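Speaker notes – the 500-run claim and what sat under it
March
By the Sakthorpe test desk

Start without the title slide. Ask the room who has read the Skillero summary. Most will have. Say the headline number out loud, 500 runs on folded clothing, and leave it there for a moment.

Then say what we were told about the fault. The grip force reading froze. The fingers kept closing, the software kept reporting a light touch, and the log went on looking perfect. The vendor called this "a rare sensor event." I don't know what rare means in that sentence and I asked twice.

Our own count. We went back through the Drisach logs, all 566 of them, and looked for a force value that stayed exactly the same for longer than a second while the fingers were moving. We found it in 252. Pause here. Don't round it. People will try to round it to "about half" in the hallway and then it becomes "some."

Expect pushback: a flat reading can be innocent. Yes. If the fingers are open and holding nothing, flat is fine. That's why we only counted moving fingers. Bring the printout in case somebody wants to argue the cutoff. I would argue it too.

What the stall did in practice. Mostly it bunched fabric. Twice it tore a hem. Once it closed on a coworker's fingertip, which was bruised and nothing worse, and this is the part the summary leaves out. The stop button worked. The automatic stop did not, for the plain reason that it listens to the same reading that had frozen. One sensor was doing the job and also checking the job. Say that slowly.

Bhutto section – keep it short. Bhutto is the fix they sold us, a software patch that watches for flat readings. It catches the long ones. It missed short stalls on our bench, and thick cloth is where I worry, seams and waistbands, places where the force ought to jump and a frozen number hides the jump. I was told the patch had been "validated on garments." Which garments? A stack of flat T-shirts is a garment test in the same way a parking lot is a road test.

Next slide. Leave it up and talk over it. Denim is the hard case: double seams, elastic at the waist, a leg that folds back on itself. 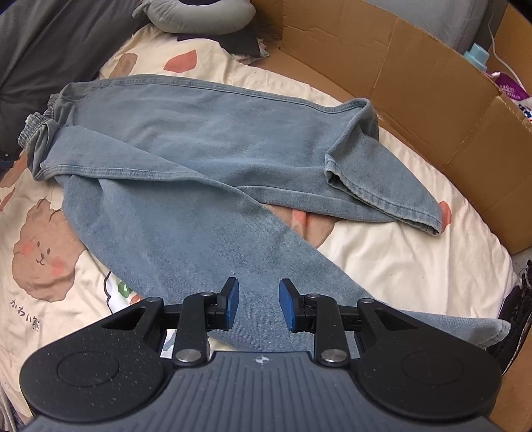

One reply to our draft came from the Skillero side and should be read in full: we think you are holding a cloth gripper to the standard of a press. The forces are low, the pads are soft, and over 200 customer hours since the patch have passed with no injury reported. A second sensor would raise the cost of every unit for a fault we consider closed.

My answer, and try not to sound sour. "No injury reported" depends on who reports. Our bruised finger wasn't in their numbers until we put it there. Low force is a fair point and I'll grant it for the pads, less so for the linkage behind them, where there is nothing soft.

What we're asking for: a separate stop that doesn't share the force reading, the raw logs with every delivery, and the word "rare" replaced with a count. If they come back with a test on heavy cloth that holds up, I'll change the slide.

Questions. If someone asks whether we still use it, yes, with a hand on the button.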